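Toltari Two-Arm Bench Kit for Clubs and Classrooms
Sold by Dimness School Supply
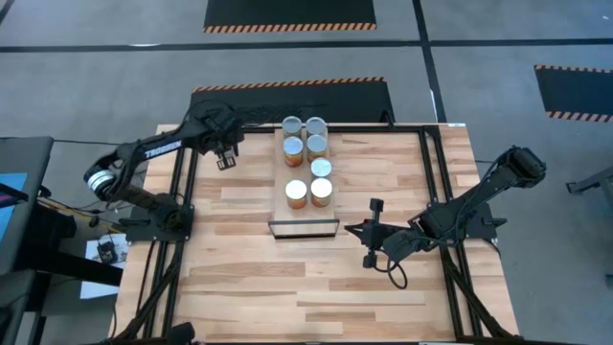
The Toltari kit is a worktable and task set for robotics clubs that already own a pair of arms and need somewhere to mount them. It was laid out for the Dalisay Challenge, the sorting and stacking event many middle and high school teams enter in May. The top is striped butcher block in a black aluminum extrusion frame, and each arm bolts to a flat base plate on its own side, so both grippers can reach the cans on the raised board between them. Teams can slide the base plates along the frame before tightening them down.

What you get
Tabletop and frame with legs and corner braces
Two arm base plates with bolts
Raised wooden board
Task booklet with 8 exercises, from single-can pickup to a two-arm handoff
Hex keys

Arms, cans, computer and floor mats are not included.

Assembly
Plan on two students and one adult. Build the frame upside down, tighten the braces last, then turn it over and fit the top. Leave 3 feet clear on every side. Route arm cables away from the gripper before powering on.

Ordering
Item 900, Toltari bench kit. Ships in 23 days.
Replacement tops and base plates are sold separately. The older Gastex base plates fit this frame with the adapter strip, also sold separately. School purchase orders accepted.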